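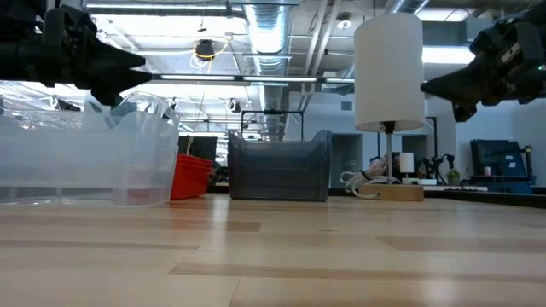 Subject: Re: [lolley-homekeeping] Oil or hard finish for a wood counter?

Good morning, all,

I meant to answer this last night and then got as far as the kettle and no farther, so please forgive the delay. I've quoted the original message in pieces and put my two cents in between, and I'm afraid it comes to more than two cents by the end.

> We moved into the house on Fisdale Road in June and inherited a long
> kitchen counter in light wood, the kind made of glued-up strips. The
> previous owners told us they "oiled it sometimes." It looks dry and a
> little gray near the sink, and there is one dark ring the size of a
> coffee can. Everything else is pretty.

First of all, congratulations on the house! I lived two streets over from Fisdale Road for years and I still miss the shade in summer.

The gray near the sink sounds like plain old water damage to the surface, and in my experience it almost always sands out. The dark ring is another matter. If somebody left a steel can standing in a puddle, you've got an iron stain, and those go down deeper than you'd like. Sand a little and see what happens before you commit to anything. If it's still dark after a good light sanding, oxalic acid (sold as wood bleach) will usually lift it, but wear gloves and goggles, follow the label to the letter, and rinse it well afterward. Then let the wood dry for a couple of days before you even think about oil. I rushed that part once and had a cloudy patch for a year.

> My first question is whether to keep on with oil or switch to a hard
> finish like polyurethane. My sister-in-law says poly and never think
> about it again.

I don't want to start trouble in your family, and poly is a perfectly good finish on a desk or a dining table. On a kitchen counter I'd stay with oil. Sooner or later somebody puts a knife down on it, or drags a cast iron pan, and then water gets in under the film and you have to take the whole thing back to bare wood. With oil you rub a bit more into the sore spot and go on with your day. My own counter has been fixed that way more times than I'd care to admit, mostly at the end by the stove.

If it's going to be a work table where you never cut anything, I'd say go ahead with the poly, or one of the hardwax oils. I have a hardwax finish from Skerketti on my sewing table and I like it very much. It cost more than I wanted to spend, and the tin is a nightmare to open, but it has held up to pins, tea, and a grandchild with markers.

> Second, does it matter that the strips are all different colors? Some
> are almost white and some are quite tan. I was wondering if the darker
> ones were going bad.

No, no, they're fine! That's just how these tops are made. The mill glues up whatever strips come through, and you get light ones and tan ones all mixed together, even in the same kind of wood. Oil will bring out the difference for the first few weeks, and after that they settle down together a bit. Some people pay extra to have the strips matched. I never saw the point, I love the mix.
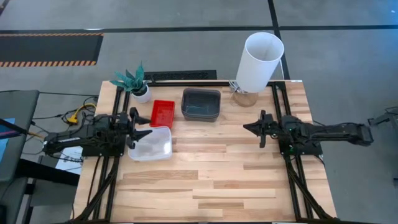

A strip top in pale wood, with blond and tan pieces side by side.

If a strip were really going bad you'd know it with your fingernail. Press along the grain near the sink and see if it gives. Soft wood is trouble, and so is any seam you can slide a piece of paper into. A darker strip that's as hard as its neighbors is only a darker strip.

> Third, how much oil should I buy? The counter is long, and it turns
> the corner.

Less than you think. I keep careful household accounts (don't laugh, I know several of you do it too), and the whole job on my last kitchen used 233 milliliters on the first coat and hardly anything after that. You're only giving the wood what it will drink. Flood it, wait twenty minutes, and wipe off every bit that's left. If you leave it standing it goes sticky, and then you'll have crumbs in it until Christmas.

Please be careful with the rags if you use linseed or tung oil. Those can heat up by themselves in a heap and catch fire. Lay them flat outdoors to dry, or put them in a metal can with water and a lid on it. Mineral oil doesn't do this, but it doesn't cure either, so you'll be putting it on more often. I'm a mineral oil person these days, with a little beeswax melted in, mainly out of laziness.

> Last one, is there anybody local who would do it for us, and what
> should we expect to pay?

There used to be a good shop behind the feed store, but that closed. Chiang Millwork will come out to the house, and they quoted me 529 dollars in July for sanding and three coats on a counter with one corner in it. They moved the stove themselves and put it back, which I'd gladly have paid for all by itself. The other place I called wanted 3,000, and for that they proposed to tear out the top and sell me a new one. I thanked them kindly and hung up.

If you'd like to try it yourselves first, you are more than welcome to borrow my sander. It's a 6 inch random orbit, not pretty, with tape on the cord grip, and I'll send along what I've got left of the 120 and 220 paper. Start with the 120 only where it's gray and go over everything with the 220. Keep it moving and don't lean on it. I leaned on mine near the bread box and there's a dip there that collects water to this day.

Two more small things and then I'll let you go. Tape off the wall before you start, as oil on painted drywall leaves a shadow you can't paint over without primer. And do the underside of the overhang too, if you can reach it without too much groaning. A top that's oiled on one side only can cup on you when the furnace comes on in the fall. Mine lifted at the front edge the first winter and I could hear it creak at night – I was sure we had a mouse.

Does anyone have a good way to get candle wax out of the seams between strips, by the way? I've tried the ice cube and the plastic scraper, and I've tried the brown paper and the iron. I got most of it, but there's a red line about as long as my hand that I can't shift, and I'd rather not sand the whole top for it. It's from a birthday, so I suppose there are worse reasons.

Write me off-list about the sander and I'll leave it on the porch for you. I'm home most mornings until ten.

Warmly,
your neighbor on the Lolley side of the creek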